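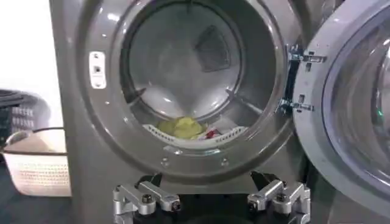 How to Wash a Wool Blanket Without Shrinking It

Last updated: 14th December

Wool shrinks when heat and rubbing come together, so the whole job is keeping both low. These steps work for most plain wool blankets, including the heavy ones that come out of the closet in December. Check the care label first. If it says dry clean only, follow it.

Shake the blanket outside and brush off any hair or crumbs with a soft clothes brush. Treat stains with cold water and a drop of wool detergent. Press with a cloth - don't scrub.

Set the machine to the wool or hand wash cycle, cold water, lowest spin. Use half the detergent you would for cottons. No bleach and no fabric softener. My Nedell blanket is 100 percent wool and takes a 30 minute cycle.

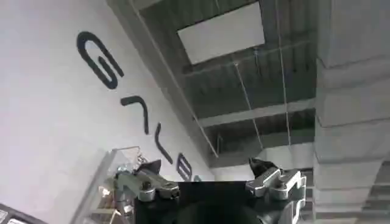 Big navy letters on a white wall.

If you use a shared laundry, check that the last person didn't leave powder in the tray. Octavio Arboleda, who taught me this method, runs a short rinse first.
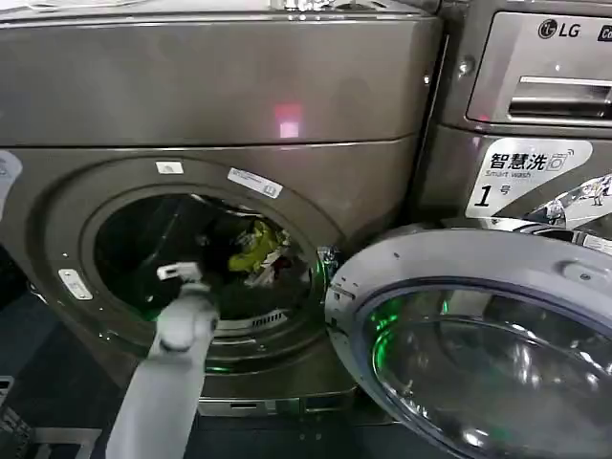

Wool needs room to move in the water, and a blanket jammed in tight won't rinse clean. Fold it loosely and feed it in a bit at a time. With a front loader, swing the door wide open to the side so the edge of the blanket doesn't catch on it. Check that no corner is trapped in the seal before you close up.

When the cycle ends, take the blanket out right away. Roll it in a dry towel and press for 5 minutes, then lay it flat on a rack away from heaters. Turn it once. Mine takes almost two days to dry in winter. Don't hang it by the corners while it's wet.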